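Chapter 4
Stock, Storage and the Working Surface

After reading this chapter you should be able to:
explain why a small business holds stock at all
tell the difference between cycle stock and safety stock
work out a simple reorder point
describe how the layout of a packing area affects the time taken to fill an order

4.1 The cost of things standing still

Adine is a small firm that sells glazed tiles and table tops by post. In its first year it kept everything in one room. Goods came in through the same door they went out of, and the stock book was a school exercise book kept on the windowsill. When Periklis Deligiannis took over the running of the stores, he made a full count and found 3,730 pieces on the shelves. The book showed 800 fewer.

Neither figure was the result of theft or carelessness on a large scale. Returns had been put back on the shelf without being written down. Two suppliers, Grultetti and Irkivis, used different pack sizes, and a pack from one had often been entered as a pack from the other. Errors of this kind are common in small stores and they build up slowly.

Stock costs money while it waits. The firm has paid for it, or owes for it, and cannot spend that money elsewhere. It takes up floor space that must be rented, heated and insured. Some of it will be damaged, and some will go out of fashion before it is sold. Against this, a firm with no stock must make every customer wait for the supplier. Most of this chapter is about finding a sensible point between the two.
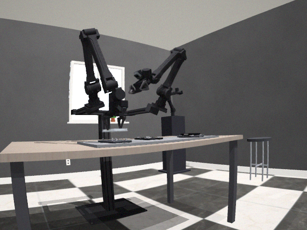
Two kinds of stock need to be kept apart from the start. Cycle stock is the amount a firm expects to sell between one delivery and the next. Safety stock is the extra amount held in case sales are higher than expected or a delivery is late. On the shelf they look the same, and in most stores they are mixed together. They are separated only in the records.

Suppose a line sells 2 boxes a day and the supplier takes 6 days to deliver. The firm will sell 12 boxes while it waits. If it holds a safety stock of 5 boxes, the reorder point is 12 plus 5, or 17 boxes. When the count falls to 17, an order is placed. Section 4.3 deals with how the safety stock is chosen, and section 4.4 with what happens when the delivery time itself varies.

4.2 Where the work is done

Storage is only part of the matter. Each order has to be picked, checked, wrapped and labelled, and these jobs need a clear surface at a suitable height. Charalambos Tsakiris, who set out the packing room at Chrysikopoulos, began by drawing the path of a single order on a floor plan. The line crossed itself four times. He moved the wrapping paper to the end of the bench nearest the shelves and put the labels at the other end, and the path became a straight one.

Fragile goods need more room than their size suggests. A thin sheet has to be lowered flat on to the padding, and the packer needs space on both sides to do it. Heavy goods should be stored between knee and shoulder height, with the fastest-selling lines closest to the bench.

Key terms used in this section: picking, packing bench, travel distance, handling damage. Definitions are given at the end of the chapter.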